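Search this journal Advanced search Go

3.2 Small packaging in the waste baskets

The second part of our study looks at the light packaging that people throw away between meals. Bottles and boxes were treated in Section 3.1. In this section we discuss only what ends in the small round baskets with perforated walls, as in Figure 4.
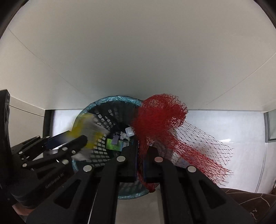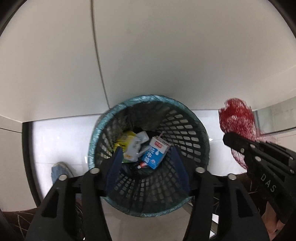 Figure 4. Round waste baskets: red mesh net held over small scraps (first); milk carton with straw, wrapper and snack packet (second).

Net bags were difficult for our sorting sheet. They weigh very little, but they take much space and catch other pieces, so the weight alone gives a wrong idea of how full a basket is. For this reason Matei proposed to record the volume also, on a scale of four steps. Drink cartons made a different problem — the carton, the straw and the straw sleeve belong to three material groups, and in the first version of the sheet they were written as one item. We corrected this in December, before the main count in the Bastos building.

The main count gave 1000 items, sorted into 13 groups. Eight of these groups contain mostly film or thin wrappers. Craddock repeated the sorting for part of the material, and the differences were mainly between film and coated paper, which are hard to separate by eye.

We use cookies to improve your experience on this site. Accept Manage settings

The groups with mixed material are discussed again in Section 4.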